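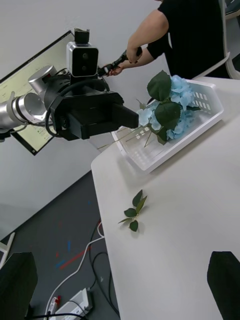 **Can I keep a dried hydrangea wreath looking decent in a humid entryway, or should I switch to artificial?**

Hi all, longtime reader and first time asking. We moved into a rental on Kavanagh Street in March, and the front entry is one of those little glassed-in porches that gets sticky as soon as the weather warms up. I hung a wreath I'd made from my mother's hydrangeas – she dries a big batch every fall and I always come home with a trunk full – and within a couple of months it had gone limp and kind of tan. The petals that used to be blue are now the color of weak tea. There's also a musty smell when I put my nose right up to it, which my husband says is a thing no normal person does.

I've already tried:

- hairspray (2 coats, before hanging)
- moving it to the inside of the door, where it got banged up
- one of those little moisture tubs on the windowsill, which filled up with water but didn't seem to help the wreath any

I don't want to spend a fortune. I saw some fake stems at the Tamunell store that looked pretty nice, but I've got a soft spot for the real thing and I'd feel a bit guilty telling Mom. Is there a trick to it, or am I fighting the porch?

*Asked in Home & Garden > Crafts · 451 views · 3 answers*

---

**Answer 1** (marked helpful by the asker)

Oh, I feel for you, I lost a whole mantel's worth this way! You're fighting the porch, I'm afraid. Dried hydrangeas take moisture right back out of the air, and once they've gone soft they don't really come back. The browning is partly damp and partly sun, and a glass porch gives you plenty of both.

Before you give up on Mom's flowers, though, a few things are worth knowing. When they're cut matters more than anything you spray on them later. If she's picking them at their prettiest, in the middle of summer, they've still got too much water in them. Ask her to wait until the petals feel a little papery on the bush and the color has started to go dusty. Those dry firmer and hold up longer. I stand mine in a couple of inches of water in a dark closet and just let the water disappear on its own, which takes a few weeks, and I try not to fuss with them.

Hairspray is fine for shedding but it won't keep damp out. I've used the Plurness craft sealer on mine, which did a bit better for me, but it makes the blues look darker and it does smell, so do it outside and give it a day. Please don't spray the one you've got now! If it smells musty there may be mildew in it, and all you'd be doing is sealing that in. I'd let that one go to the trash, and wipe down the hook and the door behind it.

What I do these days is split them up. The real ones live in the bedroom, in a bowl on the dresser where it's dry and out of the sun, and the artificial ones go on the front door. My mother-in-law has never once mentioned it and she notices everything. If you go that way, buy stems and make the wreath yourself on a grapevine ring, which costs a lot less than a finished one. Pull the leaves off the stems and wire them back in where you want them, as they always come bunched up too close to the bloom and that's what gives them away. Fluff the heads with a little steam from the kettle if they've been squashed in a box. Keep your fingers back, and don't hold them close for long.

Fake ones fade in sun too, by the way. I get two summers out of a set before the blue goes gray.

---

**Answer 2**

glycerin. look it up. you have to do it while they're fresh so it won't save yours, but they stay soft and don't crumble. mine went kind of brownish green but I like that

---

**Answer 3**

I'm in Noduno, where it's muggy half the year, and I'd second the first answer on most of this, except I'd skip the sealer. I tried it on 3 heads and they went sticky and picked up every bit of dust and dog hair in the house.

For cleaning the artificial kind, a hair dryer on the cool setting gets most of the dust off. If they're really grimy, I swish them in a sink of lukewarm water with a drop of dish soap, but test one bloom first. A cheap pair of mine bled dye all over the counter. Lay them on a towel and turn them over after an hour or so.

Also, is the porch glass the kind that opens? Even propping one pane in the evening made a big difference at our old place, and your coats will thank you too.

---

**Comment from the asker:** Thank you all so much, this is wonderful. None of the panes open, sadly (painted shut, and I'm not starting that conversation with the landlord yet). I called Mom and she does cut hers in July, so she's going to leave one bush alone until September for me. Going to get a grapevine ring this weekend. Does anybody know if floral wire rusts out there, or should I get the coated kind?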